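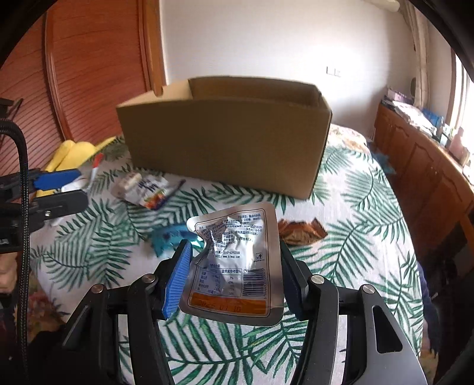 2020-03-05

Spent the day in the segmentation code for Dusteck. The tool that cuts episodes into approach, grasp, carry and release was still keying on jaw width alone, and width is a poor signal for anything soft. A foil pouch keeps giving way after contact, so the width curve has no corner in it. The old threshold put the grasp point late on almost every wrapper.

Replaced it with a change-point search over width and its derivative, with a penalty term for short segments. First pass was too eager and split single grasps in two. Raised the penalty, set the minimum segment length to 3 samples at the low rate, and most of the splits went away. Ran it over the Worlow set: 1,451 episodes in, 1,275 out with all four phases labeled. The rest fail on release. I suspect the jaws open slowly there and the search reads it as drift, but I have only looked at a few traces.

Pose tracking is the other problem. Printed leaves on a bedspread give the tracker plenty of corners, but the pattern repeats and relocalization can snap to the wrong leaf. Added a gate that rejects any jump larger than the motion prior allows. It costs some recovery time after fast turns. Acceptable for now.

Jotitz still writes timestamps at the end of exposure and Figueiredo at the start. I had been correcting this in the loader, in two places, with opposite signs in one of them. Moved it to the converter and deleted both. Found it only after plotting 700 samples of width against pose by hand - should have done that in September.

Left to do: release phase, a regression test for the timestamp fix, and rerun the carry segments with the gate on. The rerun is going overnight.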